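The Hand in the Spare Room
A shared workshop in Grelbridge, a very long to-do list, and the sleeve that took three tries

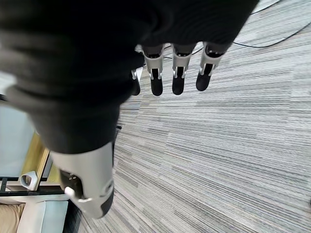 I told my sister I'd have the thing picking up socks by Labor Day. It's now October 2021 and the socks are exactly where they were, but I'm having the best year I've had with a screwdriver in my hand, so let me back up a little.

The project is called Phí. The name came from an early evening when we were arguing over finger proportions and somebody wrote it on the whiteboard, accent and all, and it never got erased. It's a hand on an arm, and the plan (mine, anyway) is for it to tidy a room where actual people live. I've worked on hobby arms before, the kind with a two-jaw claw on the end, and they're great fun until you ask one to pick up a TV remote from a rug. It pinches, the remote skids away, and you chase it across the floor like a cat.

So this time I wanted fingers. Four of them and a thumb, jointed, with rounded dark tips for grip. I didn't design the hand from scratch, and I have huge respect for people who do. Most of the mechanical parts came as a kit from Kurnier, who sell to schools and to people like me with more enthusiasm than sense. The kit was the easy part! The manual is good, the screws are all labeled, and I had the fingers opening and closing on the bench in one long weekend.

Then I hung it up with the fingers pointing down, and everything I thought I knew went out the window. Fingers that close beautifully when they're pointing at the ceiling behave differently when gravity is pulling the other way. My first open pose drooped. My second one was so stiff that the motors complained all night. I ended up retuning every joint by hand, nudging a number, watching, nudging it back, and I kept a log of it that now runs to 200 lines and makes sense only to me.

The sleeve is Lorraine Tindall's doing. Lorraine shares the workshop with me and mostly makes bags and bike covers, and she'd been eyeing my bare wiring all through September with real pain on her face. I'd been wrapping it in tape. She took the tape off, held up a piece of soft charcoal cloth, and asked how far the wrist turns. I said all the way. She said no it doesn't, show me. It doesn't, quite.

Version one was too snug and tugged at the knuckles. Version two was roomy enough but rode down over the fingers, and the thumb got caught in it twice in the same test. Version three is the keeper: loose and puffy up top so nothing binds, with the lower edge stopping above the fingers. I've stopped apologizing for how it looks, which is a bit like a winter coat with somebody's hand coming out of it. I love it.

We moved testing off the bench and onto carpet pretty early, and I'd tell anyone building one of these to do the same. A bench is forgiving. Carpet grabs at the fingertips if you come down a hair too low, and a streaky gray one makes the vision software work for its supper. My rule now is to stop a little above the floor, hands off, look from the side, and only then go lower. Cables are my other headache. I've got a sketch for a proper cable guide and I've been about to print it for weeks.

Money, since everybody asks: I set aside $3,000 and I've spent $2,006, not counting coffee or the fabric, which Lorraine won't let me pay for. The biggest single bite was motors. The smallest was a bag of 8 springs from Gusemard that fixed a rattle I'd been blaming on the software for a month.

Next on the list is a soft object, probably a rolled-up dish towel, and after that something with a handle. Socks are still on the board under Phí, underlined, in my sister's handwriting.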